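September, server room notes, second week of the move

Started 7:40. Goal was to get the last of the old storage shelf off the Navickas rack and onto the Tisto nodes, then power the rack down for good.

Inventory first. The spreadsheet from spring says 523 virtual machines across both rooms. The scan says 59 of those haven't had a login or any real network traffic since the winter. I sent the list to the owners with a 30 day notice. Carmela wants four of hers kept no matter what, the payroll archive ones. Marked them.

Copy job for the big volume ran overnight and stopped at the same place as last time, on the folder with the old mail exports. Path names too long for the target. Renamed the top folder to one letter and restarted at 8:15. It got past that point before nine. Should have done that the first time.

Power readings off the rack strip, before and after shutting down the top two chassis: the drop was smaller than I wanted. The fans in the remaining chassis went up when the neighbors went off, probably air coming back around through the open slots. Put blanking panels in. Will read again tomorrow before I write any number in the report.

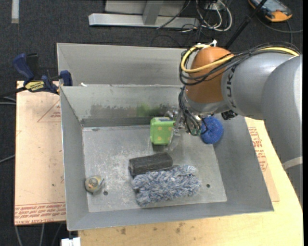
Ibrahim Ekwueme came by at ten and said the readings are no good anyway until the cooling unit on the far wall is set back to its normal point, as it was turned down for the summer and is still running that way. He would rather we log a full week on the normal setting and only then compare. Fine with me. I changed it at 10:20 and put a note on the panel.

Cabling. Pulled the dead copper from under the floor in row B. Two runs were labeled as dead and were live, both going to the door controller. Caught it with the tester. Relabeled both ends. Don't trust any yellow tag in row B until someone has gone through the rest.

Fluvard contract: support on the old switches ends with the quarter. Reet asked for a quote to stretch it one month in case the move slips. No answer yet.

Left to do:
- second copy pass, changed files only
- wipe disks from the two chassis, log serials
- ask Stojan who owns the license server
- DNS entries for the old names, keep as aliases for now

Stopped at 4:30. Copy still running.

Comments (3)

Stojan Papadopoulos
License server is mine until the end of the month, then it goes to Plustelex. Please don't move it without telling me - the key is tied to the network card.

Herman Chin
We had the same path length trouble in the other room. Check the permissions on the copied mail folders too, ours came over with the owner blank.

Carmela Sanna
Make it five machines for me, I forgot the test copy of the archive. Sent you the name.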